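Thu 13 February

ok so several of you asked how the no-streaming commute thing is going and I keep answering in DMs, so I'm doing one long thread and then I'm pinning it. Get a snack.

Background for new people: I ride the bus from Clustamwood to Crabtree every workday, 80 minutes there and back if the lights are kind. I used to spend all of it scrolling. In June I decided I'd only listen to audiobooks. Full ones, no skipping, no 1.5 speed (I tried 1.5 speed once and everybody sounded like they were being chased)

First book was a history of canals. 400 pages in print, and I picked it because the library app had it with no wait. There's a reason it had no wait. But by the fourth chapter I had OPINIONS about locks, and I made my sister drive past the old one at Hendis on the way to lunch.

Second was a mystery I'd already read in high school. I still didn't remember who did it! Loved that for me. I missed my stop on the last chapter and walked back in the rain completely happy.

The gear question, which is the one I get most: plain white wired earphones. I don't have to charge them and I will not be taking notes at this time.
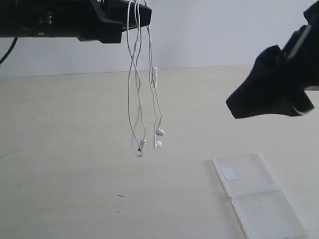

white wired earphones, little remote on the cord and all

Yes, wires tangle. You get good at untangling them. I do it while waiting at the stop and it's kind of soothing, like shelling peas.

Third book, and this is where it got serious: a giant novel that starts in 1671 and has a family tree you're supposed to look at. You can't look at a family tree on a bus while holding the pole. There were four men with the same name. I made it through by deciding which one was which based only on how grumpy the narrator sounded.

Someone asked if it "counts" as reading. I'm a grown adult, there isn't a teacher, it counts. I cried over a fictional goat in front of a guy eating a breakfast burrito. If that isn't reading I don't know what we're doing here.

Narrators matter so much more than I thought, by the way. I dropped a book I was really excited for after ten minutes because the guy whispered everything. EVERYTHING. He whispered the copyright notice. And then I listened to a whole book on soil that I'd never have picked up, just because the woman reading it sounded like she was letting me in on gossip. 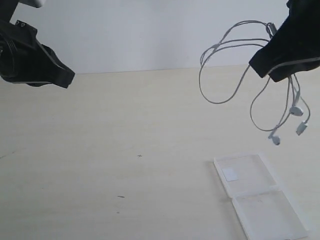
Library app tips, while I'm at it. Put way more on hold than you think you want. They will all come in on the same day anyway, so learn where the "deliver later" button is. Mine's hidden under three dots. I lost my place in line for a cookbook memoir before I found it and I'm now number 110, so see you all next year.

Also the Ciseck branch will let you sign up in person even if you live over the county line. I went on my lunch break, it took five minutes, and now I've got two cards and double the holds. Feels illegal. Isn't, I asked.

Things that don't work for me on the bus: poetry (the bus is too loud), anything with footnotes, and funny memoirs, which I love, but I do this snort laugh and people move seats.

Things that do: ghost stories, polar expeditions, long books on food. Polar expeditions especially. You're stuck in traffic behind a garbage truck and somebody's boiling their boots for dinner, and your morning suddenly looks pretty good.

Currently on one about lighthouse keepers and I'm rationing it. Two chapters in the morning, one going home.

Please send me your longest, strangest nonfiction. No whisperers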